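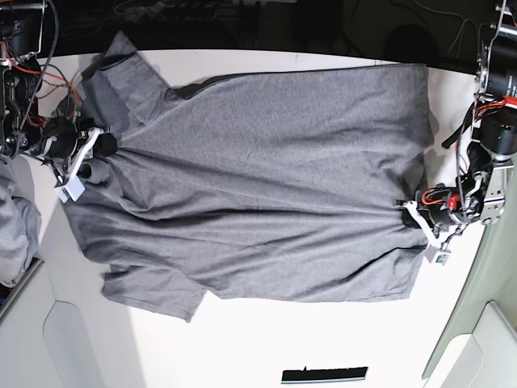 Getting along with a folding robot: tips from the laundry room

We run a small wash-and-fold in Drarevley, and since the fall we have had a Tesum two-arm folding bench on a monthly plan. People keep asking at the counter if it's any good, and a few of you have asked what you should know before signing up for one of your own. So I have written down what we've learned, mostly by refolding things at nine at night.

The short version of the review: it folds T-shirts well and slowly. It folds towels very well and slowly. It folds fitted sheets the way I do, badly, and with an air of having somewhere else to be.

Tip 1. Get the table right before anything else.
Ours came with legs for standing height and I left them there for a week, because I am tall and the brochure looked nice. The arms kept reaching a hair too high and closing on air. The setup sheet tells you to measure from the tabletop to the arm mounts. Do that. Hayley Horrocks, who works mornings, did it with a sewing tape in five minutes and has mentioned it since.

Tip 2. Plain white top, plain colored shirts.
A heather gray tee on a white surface is about as easy as life gets. White undershirts on a white table are another matter. We keep a navy flannel sheet on a hook for those and pull it tight with binder clips underneath. Iron the flannel first or the bench will try to fold that too.

Tip 3. Lay the shirt sideways, collar to the left.
The starting position that works best for us is collar toward the left end, hem toward the right, so one hand can take the neckline near the shoulder and the other can take the hem. You can toss a shirt down in a heap and it will work its way out eventually. I have stood there and watched it do so, and I would like that part of February back.

Tip 4. Smooth the big creases by hand.
One swipe with your forearm, collar to hem. Long diagonal creases are the main reason our folds come out looking like a road map. The newer software is supposed to handle them. It does handle them, in the sense that it folds them in.

Tip 5. Mind the tags.
Side-seam tags near the hem get pinched along with the cloth. Mostly harmless, but if it's a customer's good shirt, tuck the tag under first. Care tags that are already half torn off will finish the job in there, so snip those and put them in the bag with the order.

Tip 6. Keep the heap off the table.
Unfolded stuff goes in a basket or on a chair at the side. A stray sock on the work surface gets treated as part of the shirt. Kulap Saengthong once unwrapped a customer's polo at pickup and found a very neat dish towel inside it. She took it well.

Tip 7. Lint.
Wipe the fingertips at closing with a barely damp cloth. Never spray anything at the arms. Brush the table, then the floor, in that order (I know). If the grip starts slipping on thin knits, clean before you call support, as the first thing support will ask is whether you cleaned.

Tip 8. Don't reach in.
Press pause, wait for both arms to stop, then fix the sleeve. It's slow enough to feel safe, and I still don't want your rings or your dangling lanyard anywhere near it.

What it costs and what it does
Our plan is 400 dollars a month with service included, and there was a 600 dollar setup fee that I argued about and then paid. On a good day we get through 83 shirts between opening and closing. Melahat Eren, who has folded for a living for 20 years, can beat that before lunch, and did, without looking up from her radio show. But the bench goes on while she's at the presses, and her wrists are better for it. That was the whole reason I signed.

Would I sign again? For tees, towels and pillowcases — yes. For anything with buttons, I'd wait. We asked about hoodies and were told March, and I didn't ask which one.

If you want to see it run, come by on a weekday after two, when the counter is quiet. Bring T-shirts, right side out, please. It can't turn them, and I am tired of doing it.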